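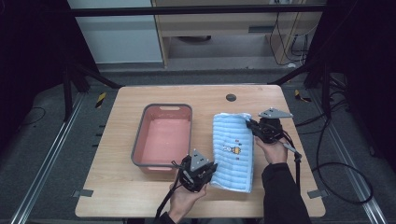
Quanto deve uma pequena empresa reservar para pôr um robô a dobrar roupa?
Mais do que o preço do robô. Quem só orçamenta a máquina acaba por pagar o resto a meio do ano, com dinheiro que estava destinado a outra coisa.

Trabalhei muitos anos em compras para lavandarias industriais e hoje faço planos de investimento para empresas do setor. Os orçamentos de automação que me chegam têm quase todos a mesma forma: uma linha grande com o equipamento, uma linha pequena com a instalação e, às vezes, uma terceira com a formação. O trabalho que torna o equipamento útil não aparece.

Uma toalha é um objeto difícil. Muda de forma sempre que se lhe toca, e o canto que estava à vista fica escondido na dobra seguinte. Para que um braço aprenda a dobrá-la, alguém tem de mostrar como se faz, muitas vezes, com pinças na mão em vez dos dedos. São horas de uma pessoa, numa mesa fixa, com luz estável e cabos ligados. Essas horas têm um custo e devem estar no orçamento desde o primeiro dia.

No ano passado acompanhei a compra da Itum, uma lavandaria que serve hotéis e dois lares. A proposta da Liko incluía 2 postos de demonstração e era omissa quanto a quem os ia ocupar. A administração partiu do princípio de que seria o fornecedor. O fornecedor partiu do princípio de que seria o cliente. A questão só foi levantada em junho, quando os postos já estavam montados, e a solução foi tirar gente da expedição.

Wanpen Wannasri, responsável pela operação, fez então as contas que deviam ter sido feitas antes da assinatura. Chegou a umas 40 horas por tipo de peça, entre preparação, demonstrações e repetições por erro. A Itum trabalha com 5 tipos de peça. Basta multiplicar para perceber que não é tarefa para os intervalos de outra.

Há também as despesas pequenas. Na Itum, os suportes, os cabos de reserva, as fixações da mesa e um lote de toalhas só para treino somaram 2.271 euros. É um valor modesto ao lado do contrato, mas não tinha rubrica, e cada compra precisou de autorização separada. Um cabo esteve nove dias à espera de uma assinatura. Durante esses nove dias o posto não trabalhou e a renda do equipamento continuou a correr.

Sei o que respondem os vendedores. Dizem que o sistema já vem treinado e que a adaptação é curta. Pode ser verdade para caixas. Com têxteis, peço sempre que tragam o equipamento e o ponham a dobrar as nossas toalhas, com o nosso tecido e o nosso desgaste. A Ekanayake aceitou fazê-lo para outro cliente meu e o ensaio levou-nos a adiar a compra. Considero esse ensaio o dinheiro mais bem gasto do processo.

A objeção mais séria vem dos diretores financeiros: se juntarmos tudo isto, o projeto deixa de passar. Em alguns casos deixa mesmo, e convém sabê-lo antes. Um projeto que só é aprovado por ter custos escondidos vai ter de os mostrar mais tarde, e nessa altura já não há margem para negociar com o fornecedor.

A minha proposta é simples. O pedido de investimento deve ter uma rubrica própria para demonstração, com horas, nome do responsável e substituto. Deve ter um fundo para consumíveis que o chefe de operação possa usar sem pedir licença. E o contrato deve dizer por escrito a quem pertencem os registos feitos pelos trabalhadores do cliente. Na unidade de Fusilcombe esta última cláusula ficou de fora, e quando quiseram mudar de fornecedor tiveram de começar as demonstrações do zero.

Falta falar das pessoas. Quem faz as demonstrações costuma ser quem melhor dobra, e sai da linha para o fazer. A produção baixa nesse período. Essa quebra também é custo do projeto e deve ser lançada como tal, na mesma folha, antes de se pedir a primeira proposta.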